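Jun 7, 2019. Thread on bananas, and why I can't stop reading about them! 🍌
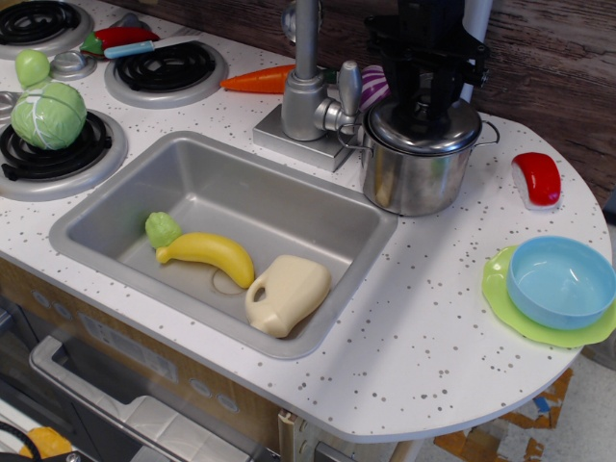 Lettuce or cabbage, banana, milk in the play kitchen sink.

1/ OK so first thing: the banana plant isn't a tree. It's a giant herb! What looks like a trunk is just leaf bases wrapped tightly around each other. I have told everyone at work.

2/ And botanically the fruit is a berry. Strawberries aren't berries, bananas are. I love this so much.

3/ Nearly every banana in a regular grocery store is one variety, the Cavendish. Before that it was the Gros Michel, which a fungus pretty much wiped out of the export trade by the 1960s. Older folks swear it tasted better.

4/ I finally tried a different kind! The little market in Rirkbridge had red ones, 3 to a bag. Sweeter, softer, a tiny bit like raspberry (my husband says no, he's wrong).

5/ Those dark specks in the middle? What's left of the seeds. Wild bananas are full of big hard ones and you'd have a rough time eating them on cereal.

6/ Also they grow UP. The fruit starts out pointing down and then bends toward the light, and there's your curve.

7/ Banana bread update for those who asked: 400 grams of very ripe banana, peeled, in my big loaf pan. More than the recipe wants. Do it anyway, and give it an extra ten minutes in the oven.

8/ Freeze the spotty ones with the peels OFF. I learned this with a butter knife and a lot of swearing.

9/ Next up is plantains. I've got two on the windowsill going black and I'm so excited. If you have a good way to fry them, please send it my way!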